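Lists > Grounds Equipment > Planning and Budgets

20 February 2020
Posted by the Grekley grounds office

Re: delivery robot, first-year costs

> We're looking at a Cocco for carrying tools between
> the depot and the far gate. Did you budget for the
> path as well as the machine? Our board only wants
> to see one number.

We kept them on separate lines. The machine is a lease from Clindumeck at 421 a month, charger included. The path is our own cost and comes out of maintenance. Two stretches of the Grinudau route, both asphalt with grass on either side:

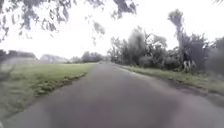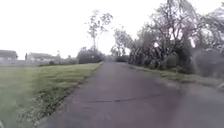

Is it worth buying the second battery up front?

Wait until you know your daily distance. We put 400 in the budget for one and haven't spent it.

For path work I'd allow about 300 for crack filling and edging in the first year. Get your own contractor to look before you sign anything, and ask Clindumeck in writing what surface they will accept. Their quote to us left out the site visit and we had to add it afterward.

We lease 2 machines from April. If your board insists on one number, give them the lease plus the path work and list the battery as optional. I can send our spreadsheet off list.

Grekley grounds office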